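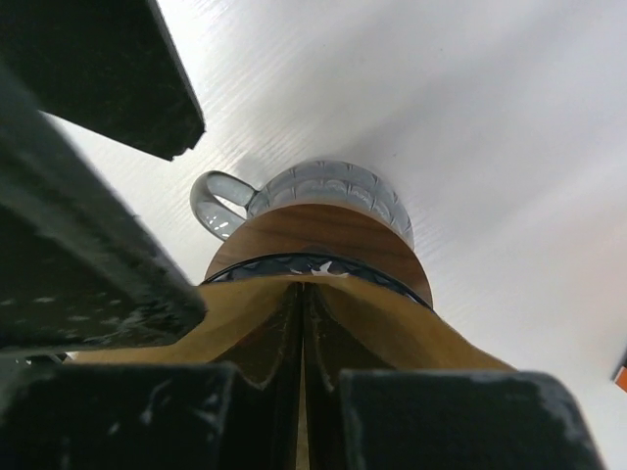
I have owned 34 coasters in my adult life and I would like to defend every one of them.

My brother-in-law thinks this is insane. He drinks his coffee wherever he happens to be standing, sets it down on whatever is closest (the piano, once!) and picks it up again without a backward glance. When I slide a coaster under his mug he gives me this look, like I've tucked a napkin into his collar. And I get it, I do. Coasters have a reputation. They belong to the aunt with plastic on the sofa, and being handed one feels a little like being told to wipe your feet.

But I think that reputation is upside down, and I've been chewing on it since Wednesday, when I was at a friend's place and spent the whole evening holding my glass in my lap. She has a gorgeous old table and nothing to put on it. Every time I leaned forward I pictured the ring I was about to leave, so I leaned back again. By nine o'clock my hand was freezing and I'd have paid good money for a square of cardboard.

A coaster is permission! It says go ahead, put that down, stay a while, this spot is yours. The house with no coasters is the one where you have to worry, unless the table is so far gone that it doesn't matter, and I have great affection for those tables too.

My own favorites are wood. I know the arguments for cork, and for the ceramic ones that soak everything up, and a neighbor swears by felt. Cork crumbles on me. Ceramic makes that awful clack when you set a glass on it, and then the glass picks the coaster up and carries it halfway to your mouth before dropping it on your foot. Wood just sits there and looks nice. I like a round one with a bit of grain to it, the kind you end up tracing with your thumb when somebody is telling a long story about their kitchen remodel.

I bought my best set from a man named Rutilio Villalobos, who had a folding table at the November craft fair and no interest at all in selling me anything. I asked him how to look after them. He said, "Use them." I asked about oil and he shrugged and said twice a year if I felt like it. I paid him for a set of 5 and he went back to his sandwich. I've had fancier ones, including a boxed set from a shop called Fornness that came with a little care booklet, and those live in a drawer. The Villalobos ones are out every day of the week.

And please, leave them out. This is the part I'll really argue about. People buy a nice set and then stack it on a shelf in its holder, way over by the lamp, so that a guest has to get up and ask. Nobody will ask! They'll balance a clear glass mug of tea on the arm of your couch first. Put one at every seat before anyone shows up, even if it looks fussy for the ten minutes before the doorbell goes.

My brother-in-law read a draft of this over my shoulder and told me a table with no rings on it is a table no one has enjoyed. It's a pretty good line and I've been annoyed about it for two days. I still put one under his coffee while he was saying it.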